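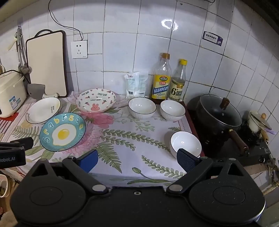 How to Run a Dish-Handling Demo at an Open Day

Posted Aug 23, 2020 by Hatem Hegazy

We take the hand-held grippers out to visitors a few times a year, mostly at the Nollbridge building and once so far at Flirkstead. The dish-handling station is the one people stay at longest, and it's also the one that goes wrong most often if the person setting it up hasn't done it before. These are the steps we follow now. They assume you already have working grippers and know how to charge and start them.

What you need

A kitchen counter or a table at normal counter height
Two hand-held grippers, plus a spare set of finger pads
Bowls and plates, mixed, that you can afford to lose
A cloth for the counter
A bin with a lid for broken china
A broom and a pair of thick gloves
Floor tape
A printed card with the task on it, in large type

Step 1. Pick the counter

A real kitchen is better than a bare table. Visitors understand the job right away when there is a rice cooker against the wall and a pot on the stove, and you don't have to explain why anyone would want a robot to move a bowl. Leave the ordinary kitchen things where they are. Bottles and bags can stay at the back against the tiles as long as they're out of reach of the fingers.

Turn the stove off at the wall or at the valve before anybody comes in. Check it again after lunch.

Step 2. Put down the cloth

We use a wipeable oilcloth with a flower print. A patterned cloth is harder for the camera than a plain one, and that makes for a more honest demo. It also takes some of the noise out when a bowl gets dropped an inch or two, which will happen all day.

Pull it flat and smooth the creases out toward the back. Fingers catch on creases. If the cloth slides, put a strip of double-sided tape under each corner.

Step 3. Choose the dishes

Mix them. A matching set looks tidy but every pick is the same, and people drift off. We like to have a few small bowls with a thin rim, one shallow bowl, and a couple of plates with pictures on them. Children will ask to pick up the plate with the fried egg or the bowl with the rabbits, so put those where a shorter person can reach.

Avoid anything very heavy. Avoid glass.

Step 4. Set the starting places

Put the first bowl near the front right edge of the counter, with clear cloth to its left. Most right-handed visitors come in from that side, and they need room to open the fingers without knocking something else. Keep the other dishes farther back so the first pick is an easy one.

Don't stack anything for the first round. Stacks come later, if the visitor is doing well.

Step 5. Show the grip once

Do it slowly and say what you are doing.

1. Hold the gripper low, with the fingers pointing away from you.
2. Open the fingers before you get to the bowl.
3. Bring one finger down beside the bowl and look at where the other one is.
4. Close until both pads touch, then a little more.
5. Lift straight up, wait a moment, then move.

The blue pads do the work. If the bare part of the finger is touching the china, back off and come in again at a lower angle. Visitors nearly always squeeze too hard on the first try. Tell them so before they start, and most will ease off.

Step 6. Let the visitor try

One person at the counter at a time, everyone else behind the tape. We put the tape 3 feet back. Give each person about 14 minutes, including questions, and hold groups to 13 people or fewer. At Flirkstead we let in 17 and the ones at the back couldn't see anything.

Keep the second gripper switched off and to the left side until you need it. When you do hand it over, stand on that side yourself. Two people reaching across each other is how we lost the big serving dish.

Step 7. Reset between visitors

Move the dishes back to their starting places, wipe the pads with a damp cloth and dry them. Look over the linkage arms for anything loose. Run a fingertip around the rims of the bowls (gloves on) and pull any that have chipped.

Problems we've had

The bowl turns in the grip. The pads are dirty or the grip is too high on the rim. Wipe them and go lower.

One finger drags on the cloth. The gripper is tilted. Level it before closing.

The recording stops halfway. Check the battery first, then the card. The Gollarum recorder we use gives no warning when the card is full — change it at lunch whether it needs it or not.

Someone wants to try the pot. Let them lift the lid by its knob with the pot empty, and only if you are standing next to them.

Packing up

Dishes get washed before they go back in the crate. Grippers go in the padded case with the fingers closed. The case has to be back at the Benítez desk the same evening, with a note of any pads you used. The next open day is in September at Nollbridge, and sign-up sheets for station helpers are at the same desk.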